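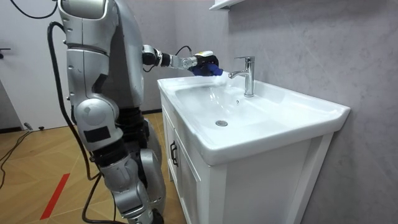 *Photo: Beddoe house gallery, Dolcombe. Bathroom, page 81.*

# The Upstairs Sink

Welcome back to the slowest house renovation in Dolcombe, now in its fourth year and its third idea of what a bathroom should be. This page belongs to the sink. It gets a page to itself on the grounds that it took longer to choose than the house did, and was argued over at greater length.

The white sink top on its white cabinet, then, with the chrome faucet and a pale mist of spray over the back of the basin. Parquet underneath. We'll get to the parquet.

**The sink top.** Ceramic, glossy, and wide enough to be the first thing you meet when you walk in. It came as a set with the cabinet for $545, from a showroom in Pornwood that had a sale on and a very firm view about returns. The raised rim along the front was the selling point. Everyone in this household washes their face like a Labrador, and the old sink, flat at the front, sent most of it down your pajamas.

**The ledge.** Broad and flat, along the back and the right side. We wanted it for the soap and one tasteful plant. Within a week of the sink going in it had collected two kinds of floss, a tape measure and somebody's library card. I am told this is what ledges are for.

**The basin.** A deep oval, smooth all the way down to a round chrome drain. Deep was my vote. The other vote was for one of those shallow bowls that sit on top of the counter like a salad, and I would like it on record that I was gracious in victory (for most of an afternoon).

**The faucet.** Chrome. There was a brushed-black period, which lasted through most of one April and is the reason a box marked "Pornon, matte, DO NOT OPEN" is still sitting in the hall closet. It turned out to need a different size of hole. If you have a different size of hole, write to us.

**The cabinet.** White, to match the sink top, although the white in the catalog and the white on the sample card had clearly never been introduced. What lives inside it is private. I will say that it holds more towels than the old closet did and that they still don't get folded.

**The floor.** Yes, it's wood. Yes, in a bathroom. Every person who has ever owned a mop has brought this up with us, including the man who delivered the cabinet. The parquet came with the house, we like it, and it has so far survived two plumbers and a shampoo incident. We sealed it ourselves over a long weekend — three coats, windows open, everybody brushing their teeth in the kitchen — and if it starts to lift there will be a page about that too, in a smaller font.

Still to come for this room: a mirror, once we agree on how tall people are; hooks; and a light that doesn't make everyone look recently exhumed. The gallery stands at 284 pages now, and 80 of them are tile. The tile pages are under "Walls," near the bottom of the menu, for anyone who finds this kind of thing restful.

Next page: the hall closet, door mostly shut.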